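About Nitarum

Towel and linen service for small businesses in Campbell and the towns nearby

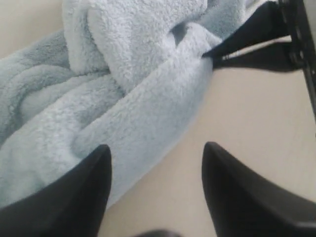
What kinds of towels do you take?

We take bath towels, hand towels, bar mops, microfiber cloths and microfiber towels, in any color. We also wash robes and bath mats. We do not take rugs, curtains or anything with a rubber backing.

Who we are

Nitarum is a towel laundry. We wash, dry, fold and deliver towels for salons, gyms, dog groomers, dental offices and small hotels. Hậu Lã started the company with 2 washers and a van after several years of running the back room of a hotel laundry. Today there are 6 of us, and we serve 76 regular customers. On a normal day we put through 2,250 towels.

We own the building we work in. Washing and drying are on the ground floor. Folding, sorting and repairs are upstairs, where the windows are.

How we handle microfiber

Microfiber is a large part of our work and we keep it apart from cotton from the time it arrives. Cotton sheds lint, and microfiber holds on to it. Once a plush towel is full of lint it smears glass and leaves fuzz on dark paint, and customers notice.

Microfiber loads are washed warm, with a plain liquid detergent. We use no fabric softener and no dryer sheets. They are dried on low heat. High heat damages the fibers and the pile goes stiff, which cannot be undone.

Towels come out of the dryer twisted and rolled up in themselves, so each one is opened and shaken before it goes to the folding table. The folder checks both sides and the edges. A towel with a stain goes back once. If the stain is still there after the second wash, we set the towel aside and tell you.

Folding

Our standard fold is in thirds lengthwise and then in half, with the open edge at the back. Hand towels are folded in half twice. Some customers want theirs rolled, and a few want them flat in stacks for a dispenser shelf. Tell us when you open your account and we will write it on your card. There is no charge for a different fold.

Orders and billing

Orders, counts and pickup times are kept in Clerkura, and every customer has a login. You can see what we picked up, what we returned and what was set aside. Invoices go out once a month. If a count looks wrong, call us before you pay it and we will go through the tickets with you.

Bags and carts

We supply bags. The blue ones are for cotton and the gray ones are for microfiber. Please tie them at the neck and do not overfill them. Larger accounts can have a Deko cart on loan, with a refundable deposit.

Hours

The counter opens at 7 a.m. and closes at 4 p.m., Monday through Friday. Drop-offs made before noon on Wednesday are ready by Friday afternoon. We close for one week at the end of December, and route customers get an extra delivery before that week starts.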